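Gripper knocks cup over in sim, then closes on nothing. Lotetti hand, Tranudon sim

Asked 14 June 2025

Running a cup pick policy in Tranudon with the Lotetti multi-finger hand. Fine for the first 2000 episodes, now it tips the cup and the fingers shut beside it. No error, log just says grasp ok. Want this fixed before we go near the real arm in July.
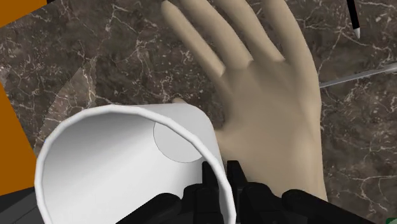

Tried lowering the approach speed, no change. Friction on the cup is default. Seed 3221 fails every time if anyone wants to reproduce. Is it contact settings or my wrist pose??

3 answers

Check your cup mass. Default for paper cups is way too light, so any brush with a fingertip sends it over. Also "grasp ok" only means the joints reached target, it doesnt check contact. Turn on the contact flag and make it fail the episode if there's no force on at least two fingers. Do that one before hardware, seriously. A false ok on a real arm and it goes straight into the lift.

Same thing here on Tillman, never fixed it. Reinstalled.

Could be timestep. Mine was set to 11 ms and fingers were going into stuff before contact registered. Dropped to 7, better but slower. Post your wrist offset to, hard to say without it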